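Potelmont Gripper Comparison

The Potelmont Gripper Comparison is a bench test for robotic end effectors that handle cloth and other soft goods. It was drawn up by Prisolico, a maker of control software for small robot arms, and is run at the company's test hall in Potelmont. The test is used to compare grippers, wrist cameras and arm controllers under the same conditions. It covers folded towels, garments and bundled textiles, and does not deal with rigid parts.

Background

Before the comparison was set up, suppliers of grippers for textile handling reported their results in different ways. Some gave only a holding force, measured on a steel bar, and others gave a success rate without naming the cloth. Prisolico began to collect its own figures when it was choosing a standard gripper for its arms. The first round took place in November and involved grippers from two suppliers, Mertens and Brorkov. The procedure was later written down and opened to outside firms, which may bring their own hardware to the hall or send it for testing.

Test method

Each gripper is fitted to the same arm and run with the same controller settings. A trial consists of one pick and one placement. The arm starts from a raised position, moves to the cloth item, closes the fingers, lifts the item and sets it down at a target. The item must stay in the gripper from lift to release. If it falls, or if a second item is lifted with it, the trial is marked as failed.

A full series has 34 trials for each cloth type. Items are folded by hand before each trial and laid on a dark, woven surface, which limits sliding and gives the camera an even background. In the container trials, the cloth is kept in a basket with perforated walls. These trials are scored separately, as the rim restricts the angle from which the fingers can approach.

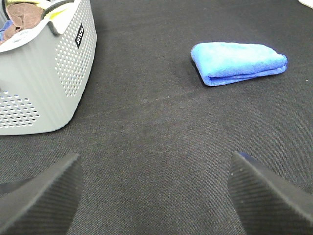 Wrist camera view with open gripper fingers, a folded blue towel and a perforated basket holding textiles.

The wrist camera records every trial. Its position is fixed so that both fingertips remain in view when the gripper is open. This allows the reviewer to compare the position of the fingers with that of the cloth at the start of each approach. A second camera on a stand records the whole work area, but its footage is used only when the wrist view is blocked by the item being carried.

Grippers tested

Mertens entered a two-finger gripper with tapered tips and a parallel closing motion. It was tested with two sets of finger pads, one smooth and one ribbed. Brorkov entered a three-finger model with soft pads and a wider opening. Prisolico also tested a suction cup of its own design, which was withdrawn after the first day when it failed to hold open-weave cloth.

The rules allow changes to pad material and closing speed between series, but not within one. Closing force is set by the supplier and must be stated in advance. Any change to the fingers themselves is treated as a new entry.

Results

By the end of the second round, the records held 3,742 trials. In that round, the ribbed pads on the Mertens gripper gave fewer drops than the smooth pads on thick towels. The difference was small on thin cotton, where most failures came from picking up two layers at once. The Brorkov gripper had the lowest number of drops over all cloth types, but it touched the basket rim in 22 of the container trials – more than any other entry. Contact with the rim is recorded but does not count as a failure unless the arm stops.

Controller comparison

A smaller part of the program concerns controllers. Seven settings for approach speed and stopping force are run with one gripper and one type of towel. Slow approaches with a low stopping force were found to disturb the folds least. Faster settings shortened the cycle but tended to push the towel along the surface before the fingers closed. The controller results are published apart from the gripper tables and are not combined with them into a single score.

Limits and revisions

The test uses clean, dry cloth only. Wet laundry, knitwear with loose loops and items heavier than a bath towel are outside its scope. Mertens has asked for the container trials to be repeated with a lower basket, and Brorkov has proposed a timed series. The current version of the procedure, dated 11 February 2026, includes neither change – both remain under review at Prisolico.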